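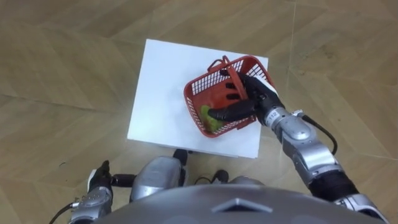

*Red basket on a white board, herringbone wood floor.*

**Wanadside Low-Waste Shopping Scheme: progress report, 2020-07-21**

Sign-ups stand at 316 households against the 851 we promised in the bid. I said when the bid went in that the higher figure was a guess made from a map, and I have seen nothing since to change my mind. It counted every front door in Wanadside and Cirlow, including flats where people have nowhere to keep a crate of jars.

**Spending**

We are inside the budget, mostly through things not happening. The Cirlow open day was put off and the leaflet money is still in the account. I would rather it stayed there. The first leaflet went to every street in Wanadside and brought in 30 households, going by what people wrote on the form. Word of mouth did far better and cost us the price of some tea.

**Refill points**

Two are open, at Wanadside and at Kimaro, the greengrocer on the Cirlow road. Kimaro is busy. Wanadside is busy on pension mornings and dead the rest of the week, and the opening hours need another look. Rice, oats and washing-up liquid go quickly. The lentils do not, whatever the survey told us people wanted.

**Is it cutting waste?**

I can't tell you. Almost all the evidence so far is people saying they throw less away, and people do say that when you stand in front of them with a clipboard. Worodlow, who supply the dry goods, sent a page of savings figures with the last invoice. They are worked out from what was sold, so a bag of oats that sat in a cupboard and went off counts as a success. I have left them out of this report. The bin weighing in the plan would give us something firmer, but it has not started and we still have no scales.

**July and after**

- Shorter hours at Wanadside, agreed with the hall by the end of July.
- Scales bought or borrowed, and bin weighing begun on the streets that have already said yes.
- No third refill point until the first weighing results are in.

We also ask you to look again at the 851. I can carry on reporting against it, but every report will read like this one.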